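Ticket 583: Order confirmations arriving twice, or not at all
Status: Open (reopened 2 times)
Product: Allau Shop, mail module
Reported by: Jasper Geerts
Assigned to: Ertuğrul Erdem

Original report

Customers of our shop get two confirmation emails for one order, or they get none. Started in January after the move to the Lernach mail relay. Your status page says the move had no effect on delivery. I have a folder full of complaints that says otherwise.

Most of the trouble is with the storage section: baskets, trays, the kids' shelf bins. Orders for candles and table linen look fine so far, though I wouldn't bet money on that.

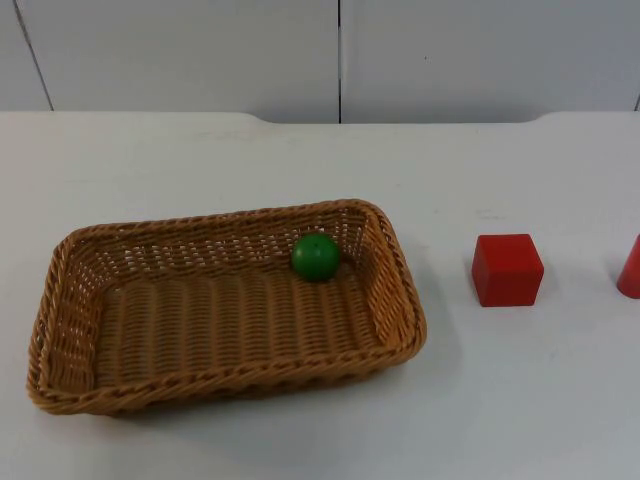
I've read the help article on duplicate emails. It tells me to check whether the customer clicked the order button twice. They didn't. Each of these orders has one order number, one payment and two emails, and the emails have different message IDs.

Reply from Ertuğrul Erdem

Thanks, Jasper. Before I send this to the mail team, please try the following and note the result of each step.

1. Clear the template cache under Settings, Mail, Advanced.

Result: Done. No change. I did this in January too, when the first agent asked.

2. Turn off the Redon stock plugin and place a test order for any item in the storage section.

Result: One email, as it should be. Turned the plugin back on, ordered again, one email. So that proves nothing either way. I'd be careful about blaming Redon on the strength of one test.

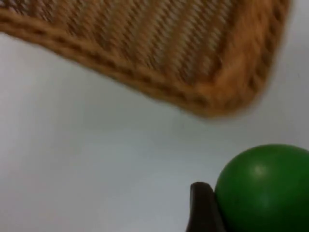 3. Send us the mail log for the last full day.

Result: Attached. It has 766 lines. Look at the ones marked "deferred". There are 20 of them, and every one belongs to an order where the customer wrote to us.

4. Raise the relay timeout from the default to 60 seconds.

Result: I'll do it, but I don't see how this is a fix. If the relay is slow to answer, the shop should wait or ask again. It shouldn't decide the message failed and send a new one.

Update from Ertuğrul Erdem

The mail team looked at the log. Their view is that the relay accepts the message but answers late, and the shop then queues a second copy. Product pages with large photos may make this worse, as the confirmation email embeds the product photo at full size.

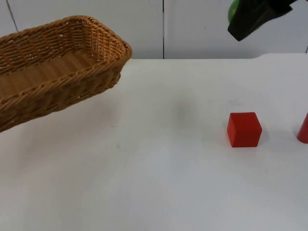 They suggest switching to linked photos. The option is under Mail, Templates, Item block. Could you try that for a week and tell us how it goes?

Reply from Jasper Geerts

Switched. I'll say up front that I don't buy the photo theory as the whole story. It might explain the doubles. It can't explain the customers who got nothing, and the table linen photos are every bit as big as the storage ones.

Ticket closed automatically, no activity for 7 days.

Reopened by Jasper Geerts, 11 Apr 2025

There was no activity because you asked me to wait a week.

Doubles have stopped, as far as I can tell. Missing emails have not. A customer in Mosquera phoned this morning to ask if her order had gone through, and the log shows nothing for it at all, not even a deferred line.

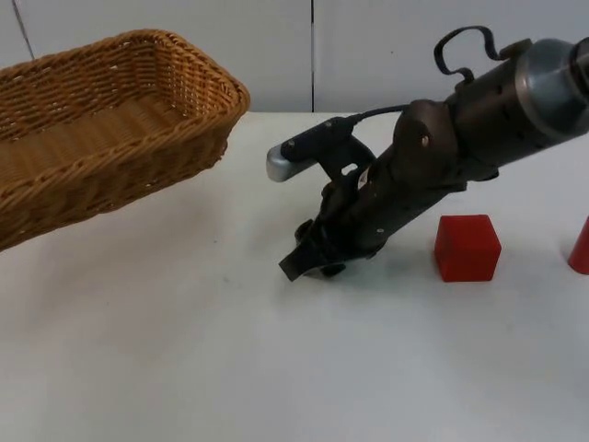 So the shop never handed that message to the relay, and the timeout and the photo setting can't have anything to do with it. Please don't merge this with the duplicates ticket again. I've left linked photos on and put the timeout back to default to see if the doubles return.

Reply from Ertuğrul Erdem

Understood. I've split the missing emails into their own case and turned off auto-close on both. Please send the order number for this morning's customer, and leave the Redon plugin on until we've checked the queue on our side.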